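Trying out hands on the belt: your questions

I get the same handful of emails every time I post about the gripper comparison, so I've put the answers in one spot. If yours isn't covered, send it through and I'll add it when I've had a cuppa and a think.
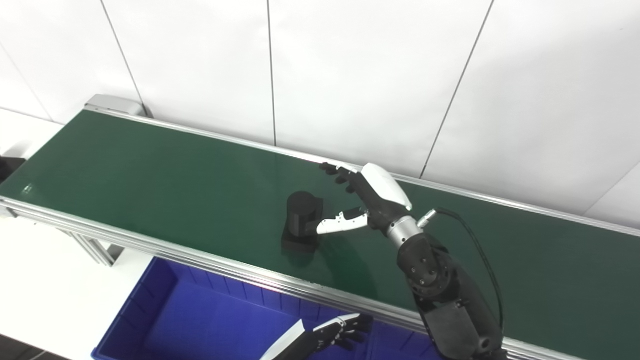
What are you comparing, exactly?

Two ways of getting parts off a conveyor and into a bin. One is the Kulel, a plain parallel gripper with flat pads. The other is the Flidetti, a five-fingered hand that comes as a left and right pair. Same job for both, same parts, same arms. I swap the ends over and go again.

Who's "we"?

Mostly me, plus Mhairi Shearer, who wrote the controller side of things and is much more patient than I am. We work out of the back half of the Gromari workshop. If I say "we fixed it", you can safely assume Mhairi fixed it.

Why bother with fingers when a parallel gripper is cheaper and quicker?

Fair question, and for a lot of jobs I'd say don't bother! If all your parts are little blocks that turn up square to the belt, buy the Kulel and spend the change on a decent camera. I got curious about hands with our stepped parts, the ones with a round body on a wider base. Flat pads on a cylinder give you two thin lines of contact, and if the part is a few degrees off it likes to swivel on the way up. A thumb and a couple of fingers wrapping round the body is a much more forgiving hold.

So the hand won?

On the stepped parts, yes. Over 201 picks each, the parallel gripper dropped or twisted 70 and the hand did a fair bit better. It was slower on every single one, mind you. I haven't published a full table because I changed the finger padding halfway through and I'd want to rerun the lot before anybody quotes me on it.

Does the belt colour matter?

More than I'd like. Black parts on dark green looked like an easy win for the camera, and the outline mostly is. The trouble is shadow. A black part throws a dark shadow, the shadow joins on to the part, and suddenly the software reckons your part is wider than it is. The belt's a bit shiny too, so you get reflections from the overhead lights. We had a go at moving the lights and it helped in one spot and made another spot worse. In the end Mhairi set the detector to look for the top of the part and ignore the bottom edge.

Is the camera on the arm or up on the head?

Up on the head. I tried a wrist camera for a week and loved the close-ups, but with a five-fingered hand on the end you spend a lot of your life looking at knuckles. With the parallel gripper a wrist camera is quite nice, so if you're going that way, give it a try.

Which way should the hand come in?

From the side, with the thumb towards the part and the fingers reaching past it. We started with a straight-down approach (habit, from years of suction cups) and the fingertips kept meeting the belt before they met the part. Coming in low from the side is kinder to everything. Just watch your clearance over the near rail. I've clipped it, and the noise is horrible.

What about the cable at the wrist?

Leave more slack than you think you need, then check it again with the wrist turned all the way both directions. Ours loops out of the connector and back down along the forearm. The first one I made was too tidy and pulled out on a Monday morning before I'd finished my coffee.

Do you need both arms?

Not for picking. I like having the second one down near the bin for hand-overs, but if you've only got room or money for one, start there and put your bin within easy reach.

Which controller are you running?

A Mansour, the 4-channel one. We tried two others and the finger timing was jerky on both, though that may well have been our settings. Mhairi's notes on the tuning are a mess at the moment, and she'd like me to say she knows.

Can I borrow the grippers?

The Kulel, yes, if you're local and you bring it back clean. The Flidetti stays on the bench until I've done the rerun, hopefully in May. Email me after that and we'll sort something out.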